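Ayuda entre vecinos > Casa y cocina

Imprimir | Enviar por correo electrónico

¿Cómo cuido una encimera de mármol blanco sin volverme loca?

Lindsay Partington

Hola a todos, y perdonad de antemano porque me voy a enrollar. En abril nos mudamos a un piso antiguo, en una finca de 1917, y la cocina venía ya con encimera de mármol blanco. Yo siempre había tenido granito y no le hacía ni caso: bayeta, un chorrito de lo que hubiera y a otra cosa. Pues con el mármol llevo tres meses sufriendo.

La primera semana mi suegra partió unos limones para el pescado, tan contenta ella, y a la mañana siguiente había un cerco mate del tamaño de un plato de postre. No es una mancha de color, se ve solo cuando le da la luz de lado y al pasar el dedo se nota un poco áspero. Le di con bicarbonato y agua y se quedó igual. Luego tengo otra cosa distinta cerca de los fogones, una sombra oscura que creo que es de aceite.
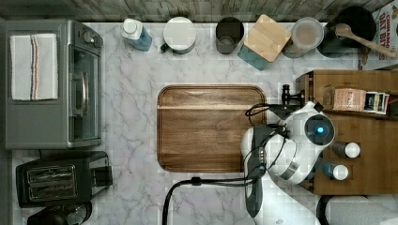

Me han pasado un presupuesto de una empresa, Quinlan, de 1129 euros por pulir y sellar toda la cocina, y me parece una barbaridad para dos marcas. ¿Hay algo que pueda hacer yo en casa? ¿Y cada cuánto se sella esto? Gracias de corazón a quien tenga paciencia de leerme.

4 comentarios | Compartir (8)

Brodie Sutcliffe

Hola, Lindsay, bienvenida al club de los sufridores del mármol. Llevo casi 22 años con el mío y te aseguro que se le acaba cogiendo cariño, con marcas y todo.

Lo primero es separar tus dos problemas, que no tienen nada que ver. Lo del limón es una quemadura de ácido: la piedra ha perdido brillo en la superficie y por eso frotar con bicarbonato no te ha servido. Si es superficial, se arregla con polvos de pulir para mármol (yo uso los de Sonero, los encuentro en la ferretería de mi barrio), un paño húmedo y mucha calma, en círculos pequeños. Prueba antes en un rincón, eso sí, porque si tu encimera tiene acabado mate te puede quedar una zona más brillante que el resto y entonces es peor el remedio.

Lo del aceite sale con cataplasma. Mezclas bicarbonato con agua hasta que parezca yogur espeso, lo extiendes sobre la sombra, lo tapas con film de cocina pegado por los bordes y lo dejas un día entero. Después quitas el film y esperas a que se seque del todo antes de retirarlo. A mí una mancha de aceite de oliva me pidió cuatro rondas, así que no te desanimes si con la primera apenas cambia.

Para saber si toca sellar, echa unas gotas de agua y espera un cuarto de hora. Si el mármol se oscurece por debajo, está pidiendo sellador. Yo lo hago una vez al año, más o menos, aunque depende mucho de la piedra y del producto. El sellador ayuda con el aceite y el vino, pero del limón no te va a librar - para eso, tabla siempre, y un cartelito para la suegra.

A diario, jabón neutro, agua templada y secar. Y nada de vinagre, por favor, por mucho que lo recomienden para todo.

11 votos | Compartir (2)

skultthorpe_8

vinagre caliente y limon, a mi me dejo el fregadero nuevo

0 votos | 1 comentario

Brodie Sutcliffe: En un fregadero de acero, estupendo. En mármol no, que se lo come.

Marisa, la del tercero

Yo pagué el pulido hace dos años, con otra casa que se llama Veltona, y quedó precioso, pero a los dos meses ya tenía un cerco de una copa de vino. Antes de gastarte ese dinero pide que te hagan solo la zona del limón, algunos marmolistas lo hacen por horas. Y pregunta si el precio lleva incluido el sellado, que a mí me lo cobraron aparte.

3 votos | Compartir

Imprimir | Enviar por correo electrónico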